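Homside 니들 드라이버 8mm 사용 후기: 오른팔 그립이 풀리는 문제

작성: Mi-kyung Ok (Wernport 수술술기 실습실)

우리 실습실은 Kordestani 콘솔에 Homside 니들 드라이버를 좌우 한 쌍으로 걸어 쓴다. 용도는 조직 블록 봉합 연습이고 환자에게 쓰는 장비는 아니다. 구입 후 지금까지 거의 200회를 돌렸다. 초반에는 불만이 없었다. 손목 움직임이 부드럽고 바늘 각도를 잡기 쉬웠으며, 교체할 때 어댑터에 끼우는 동작도 간단했다. 문제는 8월에 들어서 나왔다. 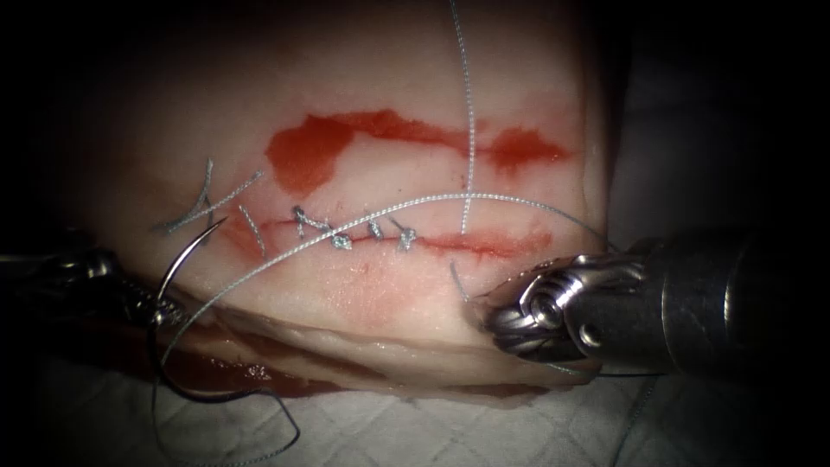 증상은 이렇다. 오른쪽 기구로 실을 잡고 당기면 매듭이 조여지기 직전에 턱이 살짝 벌어진다. 콘솔 화면에는 계속 '닫힘'으로 표시되고 경고음도 없다. 실이 빠지면 조작자는 장력이 갑자기 사라진 것을 화면으로만 알게 되고, 반사적으로 손을 더 당긴다. 화요일 오후에는 이 상태에서 기구 끝이 옆으로 튀어 블록 가장자리를 긁었다. 다친 사람은 없었지만 그때 보조자가 실을 자르려고 가위를 들고 있었다. 그날 실습은 중단했다.

로그를 뽑아 보니 245번 오류가 여러 번 찍혀 있었다. 설명서에는 '구동 케이블 장력 편차'라고만 나오고 조치 항목은 비어 있다. 정지 조건에도 들어 있지 않아 장비는 오류를 기록하면서 그대로 움직인다. 가장 큰 감점 요인이다. 잡는 힘이 지령과 다르면 최소한 소리라도 나야 한다.

판매처 Avberg에 문의했더니 처음에는 실이 미끄러운 탓이라고 했다. 실을 다른 종류로 바꿔도 증상은 같았다. 좌우 기구를 서로 바꿔 끼우자 증상도 기구를 따라 왼쪽으로 옮겨 갔으므로 콘솔이나 팔 쪽 문제로 보기는 어렵다. 결국 해당 기구를 보냈고, 손목 안쪽 케이블이 늘어났다는 답과 함께 교체품을 받았다. 표기 수명은 1,000회다. 수명의 5분의 1 정도에서 늘어난 셈인데, 원인에 대한 설명은 아직 받지 못했다. 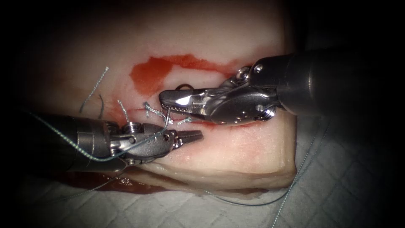 교체품을 받은 뒤로는 실습 절차를 조금 바꿨다. 시작 전에 양쪽 기구로 실 한 가닥을 잡고 당겨 보고, 조금이라도 밀리면 그 기구는 쓰지 않는다. 조작 중에는 두 기구의 끝을 같은 화면 안에 두게 한다. 절개선 근처에서 양쪽 턱 끝이 이 정도로 가까이 모이면 한쪽이 튀었을 때 피할 틈이 거의 없어서, 당기기 전에 먼저 벌리도록 가르친다. 왼쪽 기구 손목 위로 실이 걸쳐진 상태도 당기기 전에 정리하게 한다. 보조자는 팔이 멈춘 것을 확인하고 나서 손을 넣는다.

조작감은 여전히 좋다. 바늘을 돌려 잡는 동작은 전에 쓰던 기구보다 편하고, 세척도 어렵지 않다. 다만 그립 이상을 알리는 기능이 없고 고장 문의에 답이 느리다. 추가 구매는 펌웨어에서 245번 오류가 정지 조건으로 바뀌는 것을 보고 결정할 생각이다. 이미 쓰고 있는 곳이라면 로그에서 이 번호부터 찾아보기 바란다.

별점: 5점 만점에 2점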